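Jistville Community Help
Workplace and Shared Buildings > Rooms and Furniture

Shared table used for both work and food: what rules are reasonable?
Viewed 3045 times

Humer Office Services

We administer one floor of a shared building in Jistville on behalf of several small tenants. The floor has one open room of 600 square feet, which 43 people are entitled to use. Until this fall it was a work area only. Tenants have now asked to be allowed to eat there as well, as the kitchen on the floor below has no seating. We have agreed to this in principle from November onward and are required to issue written guidance before the change takes effect.

The room has one rectangular table, a number of office chairs on casters, and a whiteboard. The floor is a wood-look plank product installed by the previous operator, and we hold no paperwork for it. There is no sink in the room. Cleaning takes place in the evening, after 7 p.m., and the contract does not include washing dishes.

We would be grateful for advice on the following matters.

First, whether food should be restricted by type. One tenant has proposed that only cold food be permitted. Another considers this excessive and has asked that soup be allowed.

Second, whether plates should remain in the room or be carried up from the kitchen each time.

Third, whether flowers or other decorations may stay on a table where people eat. A tenant brings fresh flowers most weeks and would like to continue. We have no objection, but we have received one complaint concerning pollen and one concerning space.

Fourth, how other operators deal with bags. At present they are placed on chairs, and on a busy morning several seats cannot be used.

We are not seeking advice on allergies, which are covered by a separate policy. Replies from persons who manage a comparable room would be particularly helpful.

Alta Shared Workspaces

We operate a room of similar purpose and have permitted food at the table for two years. Our guidance fits on one side of a sheet of paper. An earlier version ran to four pages and was not read.

With regard to food, we make no distinction between hot and cold. The distinction we apply is between food that is ready to eat and food that requires preparation. Fruit, sandwiches, pastries, and meals in a closed container may be brought to the table. Cutting boards, toasters, and kettles may not. Soup has caused us less difficulty than peaches. Whole fruit is welcome on a plate, and users are asked to take cores, peels, and pits with them to the kitchen, where there is a lidded bin. A small open wastebasket in a work area is not suitable for this, particularly over a weekend.

With regard to plates, we recommend plain round plates of a single pattern, and very few of them at the table. Mixed plates tend to be treated as personal property and are left for their supposed owners to collect. An empty plate may stay out during the day if it is clean. All plates go back to the kitchen before the evening cleaning, whether or not they have been used.
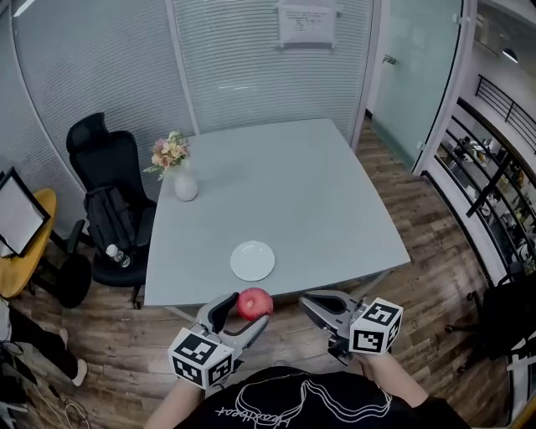 The shared table, with a plate toward the front and the flowers at the far left corner.

A corner is, in our experience, the correct position for flowers. A vase in the center of the table divides it into halves and is moved several times a day, and most spills occur when it is being moved. A small vase is preferable to a tall one. We ask whoever brings the flowers to change the water and to remove the arrangement once petals begin to drop. If pollen is a concern, lilies should be excluded by name. We have not found it necessary to exclude anything else.

With regard to bags, our practice is more relaxed than you may wish to adopt. A backpack against the back of a chair, with a water bottle next to it on the seat, is a common sight in our building. We permit this while seats are available. When the room fills, belongings must be moved on request. We have considered hooks, but the boundary of our room is a curved partition of white blinds, and nothing heavier than a paper notice should be fixed to it. If your room has solid walls, a row of hooks would be a sensible purchase. Low open shelving is another possibility, though it soon collects umbrellas.

We would add one matter that you did not raise. Chairs on casters carry crumbs across a plank floor, and grit held in the wheels will mark the surface. Our cleaners wipe the casters once a month. You may wish to ask your contractor whether this can be added.

Dumitrescu Property Care

We write as a cleaning contractor and confine our remarks to the table and floor.

As you hold no paperwork for the floor, please do not permit steam cleaning or a wet mop until the product has been identified. A vacuum cleaner with a hard-floor head, followed by a well-wrung microfiber mop, is acceptable on most plank floors. Liquids should be wiped up when they are spilled and should not be left for the evening crew. A roll of paper towels kept within reach of the table is sufficient.

The table should be wiped before the first meal period and again after the last. Use a mild detergent diluted according to the label. Allow 15 minutes in the schedule for the table, the seats, and the area of floor beneath them. Please note that your present contract would probably need to be amended, as table surfaces in a work area are often cleaned weekly only.

We do not agree that clean plates may be left out during the day. A plate standing in a work area collects dust and should be washed again before use.

Jistville Tenant Forum

Our building prohibited all food at desks and tables and the matter was closed. There is a bench outside.

Humer Office Services

Thank you for these replies. We intend to adopt the distinction between ready-to-eat food and preparation, the rule on lilies, and the return of all plates before 7 p.m. The tenants will be asked for their views on hooks, as two of our walls are solid. The caster cleaning has been referred to our contractor, from whom a price is awaited.

We remain undecided on whether plates may be left out between meals and would welcome further replies on that point.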